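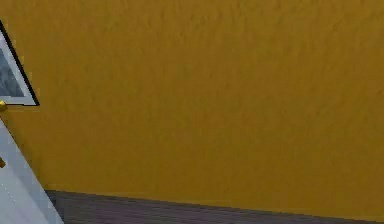
Zuletzt geändert: im Februar, von Zodwa Engelbrecht

Startansichten in der Simulation prüfen: So machen wir es bei Duman

Schön, dass Sie sich die Zeit nehmen, denn die Startprüfung ist der Teil unserer Arbeit, den man am leichtesten überspringt und über den man sich später am meisten ärgert. Ich habe diese Anleitung ursprünglich für die Kolleginnen und Kollegen in Clirport geschrieben, inzwischen lesen sie aber auch die Leute aus Gistasham, und so ist sie mit der Zeit ein wenig länger geworden als geplant. Holen Sie sich also ruhig einen Kaffee dazu.

Es geht um simulierte Wohnräume, in denen ein mobiler Roboter Aufgaben übt: eine Tür finden, ein Zimmer durchqueren, einen Gegenstand holen. Bevor eine Episode in den Bestand darf, schaut ein Mensch auf die erste Kameraansicht und entscheidet nach festen Regeln, ob sie so bleiben kann. Unser Katalog Grarkport umfasst derzeit 617 Startpositionen, und jede davon wird einmal angesehen.

Bevor Sie anfangen

Sie brauchen die Raumliste, das Prüfblatt und die Aufgabenbeschreibung der Episode. Lesen Sie die Aufgabe bitte erst, wenn Sie die Ansicht schon angeschaut haben. Das klingt umständlich, ich weiß, aber wer vorher »Tasse holen« gelesen hat, sucht unwillkürlich nach einer Tasse und übersieht den schiefen Horizont.

Schritt 1: Die Neigung beurteilen

Suchen Sie sich Kanten, die im Raum senkrecht oder waagerecht verlaufen müssten. Bei unserer Beispielansicht bieten sich der schwarze Bilderrahmen links oben, das weiße Paneel darunter und der Übergang von der gelben Wand zum Boden an, und alle drei liegen schräg. Im Prüfblatt kreuzen Sie dann »geneigt« an. Geneigt heißt übrigens noch lange nicht fehlerhaft! Erst der Vergleich mit der eingetragenen Kamerapose klärt, ob die Schräglage gewollt ist. Stimmt die Pose, bleibt die Episode drin, stimmt sie nicht, geht sie mit einem kurzen Vermerk an den Szenenbau zurück.

Schritt 2: Anhaltspunkte notieren

Schreiben Sie auf, woran sich der Roboter orientieren könnte, und zwar nur das, was wirklich zu erkennen ist. Das weiße Teil mit den goldfarbenen Beschlägen ist höchstwahrscheinlich eine Tür, es könnte aber ebenso gut die Kante eines Schranks sein. In solchen Fällen lautet der Eintrag »Tür oder Schrank, unklar«. Wer hier großzügig »Tür« schreibt, beschert der Auswertung einen Orientierungspunkt, den es vielleicht gar nicht gibt. Dasselbe gilt für das Motiv des Wandbildes: Vom eigentlichen Bild ist nur ein kleines Stück in dunklem Blaugrau zu sehen, also tragen wir »Wandbild, Motiv unbekannt« ein und lassen es gut sein.

Schritt 3: Leere Flächen einordnen

Eine große, einfarbige Wand vor der Kamera ist nach unserer Regel 4 zulässig, solange am Rand wenigstens ein Anhaltspunkt übrig bleibt. Ruan Van der Merwe hätte solche Starts am liebsten ganz gestrichen, und wir haben darüber lange und freundlich gestritten. Geblieben ist der Kompromiss: Sie bekommen den Vermerk »kontrastarm« und werden getrennt ausgewertet. Bitte zählen Sie die schwach fleckige, putzartige Struktur der Wand nicht als Anhaltspunkt, auch wenn sie mitgerendert ist.

Schritt 4: Mit der Aufgabe abgleichen

Jetzt dürfen Sie die Aufgabenbeschreibung öffnen. Soll der Roboter etwas greifen, das in der Startansicht nicht vorkommt, ist das in Ordnung, sofern »Suche erforderlich« eingetragen ist. Fehlt der Eintrag, ergänzen Sie ihn nicht selbst, sondern fragen Sie bei der Person nach, die die Aufgabe geschrieben hat. Wir hatten einmal elf Episoden, in denen jemand es gut gemeint und nachgetragen hatte, und das Auseinanderklauben hat einen ganzen Montag gekostet.

Schritt 5: Freigeben oder zurückgeben

Unterschreiben Sie das Prüfblatt mit vollem Namen, Kürzel verwechseln wir nämlich ständig. Bei Zweifeln gilt die Zweitsicht: Eine zweite Person prüft dieselbe Ansicht, ohne Ihr Blatt zu kennen. Weichen die Ergebnisse voneinander ab, bleibt die Episode gesperrt, bis beide miteinander gesprochen haben.

Noch etwas zur Ablage

Gesperrte Episoden bitte nie löschen, auch dann nicht, wenn der Raum später neu gebaut wird. Legen Sie die alte Fassung in den Ordner »Zurückgestellt« und tragen Sie die neue mit eigener Nummer ein. Fragen zum Prüfblatt beantworte ich gern, am besten vormittags, und Fragen zu den Kameraposen gehen an Ruan.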